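**13 December 2019**

Woke at five with the choir's alto line going round in my head, the wrong one, the one we sang for three weeks before Selina Hauser noticed the photocopy was missing a page. The concert is tomorrow. I have now learned the piece twice and could not swear to which version will come out of my mouth.

Snow in the night, then rain on top of the snow, then whatever it is that comes after rain. The 19 bus didn't bother. I walked down to Wieser for bread and found they'd sold out of everything except the spelt loaf, which has been in that window so long it must have a vote by now. Bought it. Had it toasted, which improved it to the level of toast.

Rosemarie Pfeiffer called at ten about the stollen. She wants 2 from me for the table after the concert and she wants them "like the ones from last year," apparently forgetting that last year's came from a shop in Mimmont and I only took the wrapper off. I said of course. Then I sat down and read recipes until I felt faint. They all want 400 grams of butter and a night's rest, and I could use the second one myself.

Started the dough anyway. It sat by the radiator all morning and rose like a man getting up for church. Lino says the yeast is old. Lino Fontana has never baked anything in his life, but he once shared an apartment with a pastry cook and has been dining out on it since August.
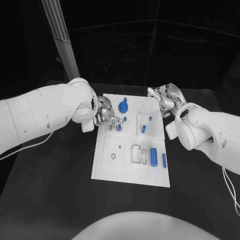

White board, blue peg, two metal hands.

After lunch I tried on the black dress. It still closes if I don't plan on the long notes. Looked for the good shoes and found one in the closet and the other in the box with the Christmas lights, along with the letter from Nayara Leite I'd been accusing the post office of losing. Read it on the floor in my stockings. She's moved again, she has a lemon tree on the balcony, and she wants to know if I'm still singing. Must write back before New Year's, and I mean the coming one.

Dress rehearsal at six, church heated to the temperature of a cellar. Damian Lanz conducted in his gloves, so every cutoff looked like he was shooing a pigeon. The tenors came in early, liked how it felt and did it again. Selina cried at the last carol, or had a cold – she does both about the same. We have 3000 francs to find for the organ and I don't believe we'll sing it out of anybody.

Home by nine. The stollen came out flat and very brown on one side. I've put so much sugar on top that it looks like the roof across the street. The other one is still in the oven and I'm too tired to go and look at it.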